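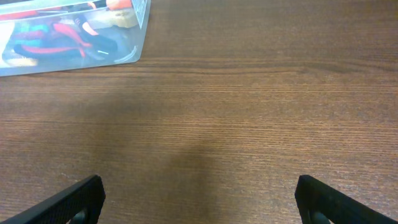
Wood tabletop with a clear plastic container at one corner.

FOR IMMEDIATE RELEASE
06/08/2018

Unda Supporters Group Questions Zindamik League's Attendance Claims

The Unda Supporters Group is asking the Zindamik League to show its work. In April the league said its spring football season drew 2666 fans to opening night at Thongdee Field and called the launch "a proven success." We were there, and we have doubts.

Thongdee Field put 466 cars through its paid lot that night. There is no bus stop nearby and street parking is banned on game days. Unless nearly six people rode in every car, the league's number needs explaining.
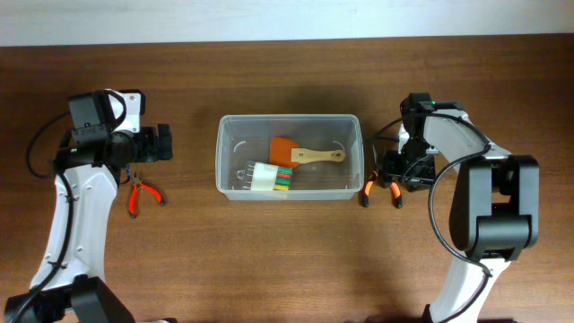
We have asked three times whether the figure means tickets scanned, tickets sold or tickets given away. The first reply thanked us for our passion. The other two haven't come.

It matters because the league now wants season ticket holders to pay 10 dollars more per game next year, and it points to "record demand" as the reason. A record is easy to set in your first season. 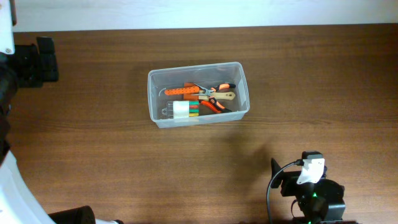
We are also puzzled by the new deal with Gusteo, named last week as the league's "official fan experience partner." The announcement did not say what Gusteo will do, what it will pay, or whether the lines at the two open gates will get any shorter. Our members would settle for a third gate. 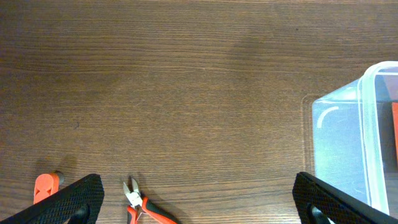

What We Are Asking For

Scanned ticket totals for every home game this season.
A freeze on prices until those totals are out.
The basic terms of the Gusteo deal, in plain words.

About the Unda Supporters Group

We are paying fans of the Unda football team. We take no money from the team or the league.

###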